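Karnska Police Advisory Board
Minutes, April meeting

Present: Alina Roman (chair), Till Sauerland, Tươi Hoàng, Mateja Stan
Apologies: Kalliopi Stan
Called to order at 6:30 p.m.

1. Minutes of the March meeting
Approved with one correction: the overtime item should read "patrol division," not "all divisions."

2. Field training
Lt. Sauerland reported that 11 recruits are in field training and 10 have passed the second phase review. The remaining recruit will repeat two weeks on night shift. Ms. Hoàng asked whether training officers are still covering court days. Lt. Sauerland said yes, until the Dovar substation is fully staffed.

3. Report writing time
Ms. Stan presented the patrol survey. Officers want a shorter form for minor property reports — the current one repeats the address block on three pages. Vodum, the records vendor, has offered a revised form at no charge. Moved by Ms. Stan, seconded by Ms. Hoàng, to try it on day shift for one month. Carried. 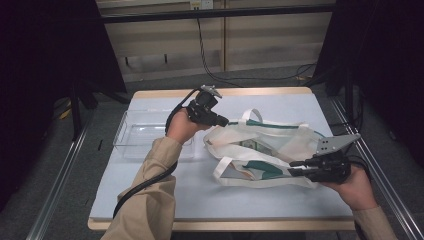 Hand-held grippers in use at a covered table.

4. Georgiev Street crossing
Residents have asked for an officer at the crossing during school dismissal. Lt. Sauerland can cover Thursday only. The chair will write to the school district about a paid crossing guard.

5. Public comment
One resident asked how long a complaint takes to be acknowledged. The written policy is 24 hours. Ms. Roman asked that this be added to the complaint form — it is currently only in the manual.

6. Carried over
Body camera storage contract, held until Kalliopi Stan is back.

Adjourned at 7:50 p.m.
Minutes taken by Tươi Hoàng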